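Keeping the Sorting Cell at Vergara in Service

The sorting cell at Vergara runs 600 cycles per shift on a Memach arm with a camera at the wrist. We spoke with the technician responsible for its upkeep, who asked that we print the job title only.

Most of the work, the technician said, goes into the work surface and the camera. "The arm gets greased on the Prernis schedule and otherwise I leave it alone. The table is what drifts. Somebody leans on it, the feet settle, and your picks are off."

The surface is divided into zones with blue painter's tape. Sustent, the integrator, first proposed engraved lines. "We said no to that. The zones have moved twice since July. With tape I pull it, wipe the table, and lay it again in 15 minutes."

The lines are a visual guide for the people loading parts and a quick check on the camera view. They are not used for calibration. That is done with a printed target placed at the center of the table, and the cell is released only if the error is under 2 millimeters. "People see tape and think the arm is reading it. It has no idea the tape exists."

Wear shows up at the edges and joints first. The technician looks for lifted ends, nicks, and dirt before each shift, and replaces a strip when a loose piece is large enough to catch on a part. Small damage is logged and left. "If I changed it for every nick, I'd be taping all day."

Lighting has caused more stops than tape. Of the 87 faults logged in the last service period, the largest group came from shadow on the table. The fix was a second lamp and a fixed exposure setting. "Auto exposure was chasing every cloud that went past the window. I turned it off and wrote the value on the cabinet door."

The next job is the cable at the wrist, where the jacket rubs against its clamp. A longer cable is on order. 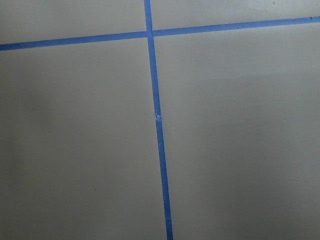
Does the cell have to be calibrated again after the tape is replaced?

Only if the table or the camera was moved during the work. The calibration uses the printed target, so new tape alone does not affect it.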